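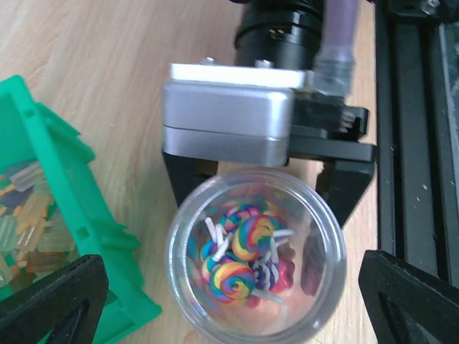
Miniature swirl lollipops in a clear plastic cup, with a green bin alongside.

May
By Staff Writer, Irnmont

Hinell has suspended unattended operation of its sorting arms at Dostosdale after a gripper fault was recorded 17 times in 900 cycles. The fingers continued to close after the stop signal had been given.
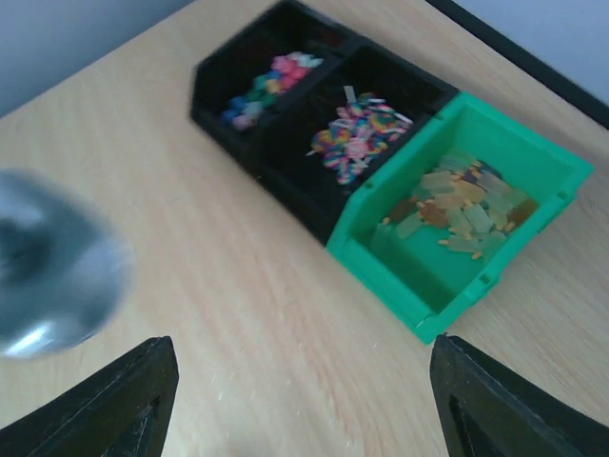 Bins of small coloured pieces on the work table.

No injuries were reported. Operators have been instructed to keep hands clear of the table until the arm is fully powered down. Veloso, which supplies the controller, is examining 42 hours of logs.
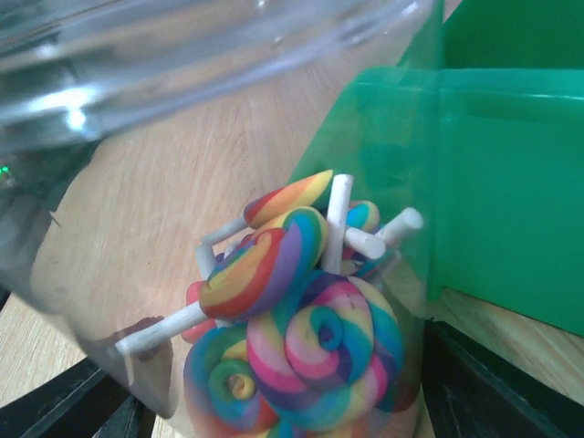

According to Veloso, the delay lies in the controller software and a correction will be issued once testing at Irnmont is complete.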